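Report the Buffer Before the Result

The methods section of a paper on enzyme activity will usually state the temperature, the substrate concentration and the source of the enzyme. 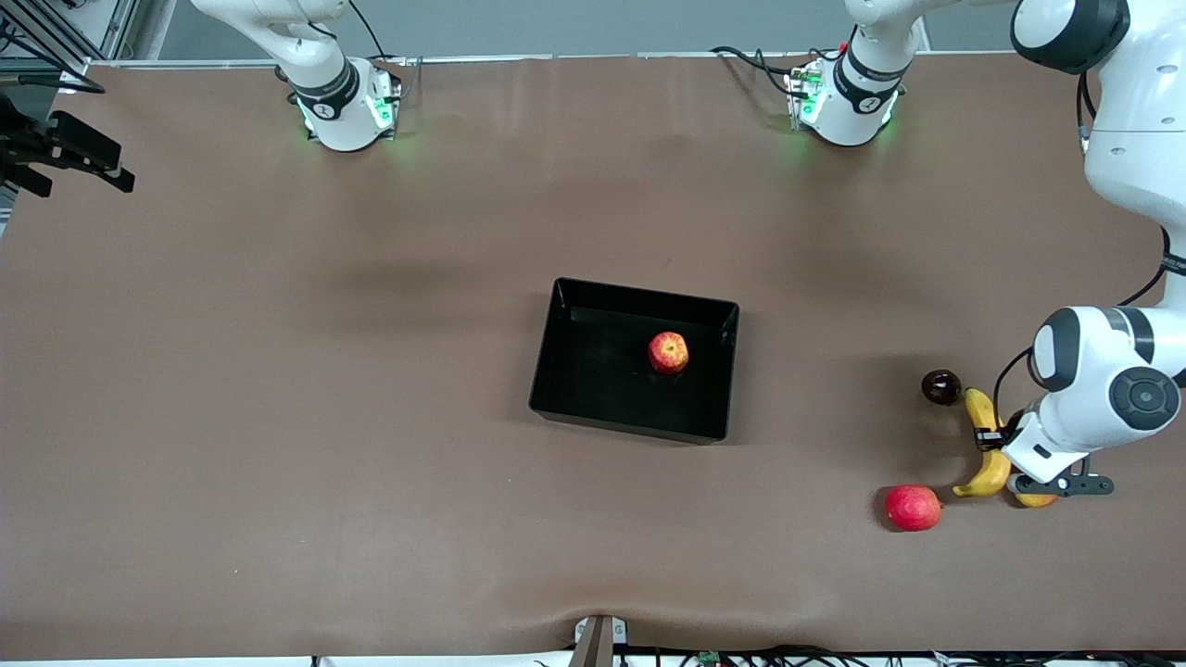

It will often give the buffer in four words, such as "50 mM Tris buffer," and move on. My view is that this is too little, and that journals should stop accepting it.

An enzyme's active site depends on the charge carried by a few side chains. Histidine is the usual case. Its side chain loses a proton at a pH close to neutral, so a shift of a few tenths of a unit can change the share of enzyme molecules able to carry out the reaction. The measured rate moves with it. A reader who has only the name of the buffer cannot tell which part of the pH curve the authors were standing on.

Tris makes the problem worse because its pH falls as it warms. A solution set to 8.0 at room temperature will be well below that at 37 degrees. Whether a paper's "pH 8.0" refers to the bench or to the assay is often left unsaid. I have asked authors this question by email and received both answers, and in one case the reply was that the stock had been made by a student who had since left.

Salt is the second omission. Adjusting a buffer with hydrochloric acid adds chloride, and some enzymes respond to chloride directly. Amylase from saliva needs it for full activity. Phosphate binds many of the metal ions that other enzymes require, so a change from Tris to phosphate at the same pH may remove a cofactor from solution. Two groups can then report different rates for the same protein, each with good repeat measurements, and both be right about what they measured.

Last year Hwa-young Min and I went through 128 papers on dehydrogenases for a teaching collection at Purnthorpe. We wanted rate constants that students could compare across species. Only 13 of the papers gave the pH at the assay temperature, the acid or base used to reach it, and the total salt. We had planned a table. We ended up with a reading list and a long footnote. I do not claim that our sample stands for the whole field, and dehydrogenases may be worse than average.

The standard objection is space. Silviu Preda, who edited one of the drafts of this essay, put it to me in stronger terms: reviewers already ask for too much, and a page of buffer recipes will be read by very few people. I accept the second half. Very few people read the recipe, but they are the ones trying to repeat the work or to fit the number into a model, and for them the paper is of little use without it. Supplementary files have no serious page limit. The recipe takes three lines.

A better objection came from Rosalind Tillman. She argues that full reporting gives a false sense of control, because water quality, the age of the stock and the state of the pH electrode also matter and will never be written down. This is true of any measurement. It is a reason to report the large effects first. A pH error from temperature can be worked out on paper in advance if the authors say what they did. The history of an electrode cannot.

There is also the matter of databases. Wikier, the shared list of rate constants that our department uses, holds 631 entries for the enzymes we teach. Its pH field accepts a single number, with no place for the temperature at which that number was read. Ludmila Štefanec has proposed adding two fields, one for the temperature of the pH reading and one for the counterion. Old entries would be marked "not stated." I support this, although most of the list will carry that mark for years. A blank that is labeled as a blank does less harm than a number that looks complete.

What I would ask of a journal is modest. State the buffer and its concentration, the pH and the temperature at which it was read, what was used to adjust it, and all added salts and metal ions. Do this for the assay mixture as well as the stock, because dilution changes both. A submission form could hold these as required fields, and a paper without them would go back to the authors before it reached a reviewer.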